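Tineo Parents Board > Preschool Years > Wooden toys vs. plastic, again

fatstead_mom
My mother-in-law has declared plastic toys "noise for the eyes" and wants to replace everything with beechwood. Our daughter is almost 3 and would happily play with a stapler. Does it matter?

Lilian Ogola
It matters to whoever pays. I priced a wooden castle set in November and closed the laptop.

merrick13
Wood lasts. Ours went through 5 cousins and a beagle.

deoksu_lim
So does plastic, that's the whole complaint about plastic. I'd go with color. Kids sort by color long before they care what a tree is.

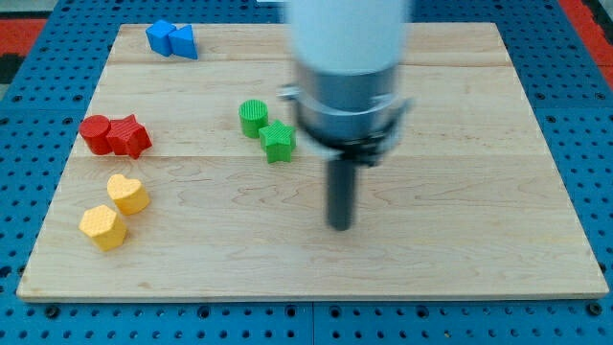

Photo: Peninah Nzioka

Blue with blue, red with red. Mine would do that for twenty minutes, then hide one in a shoe.

merrick13
You can paint wood, Deok-su.

deoksu_lim
And then they chew the paint. Good plan.

Godfrey R.
Disagree with both of you. Give her pots and a spoon. My son owned a small fortune in shapes and spent his third year in the Tupperware drawer.

Lilian Ogola
Godfrey, some of us work from home.

fatstead_mom
Update: the beechwood arrived anyway. She's playing with the box. Grandma says it's a very natural box.

merrick13
Technically wood. I'm counting it.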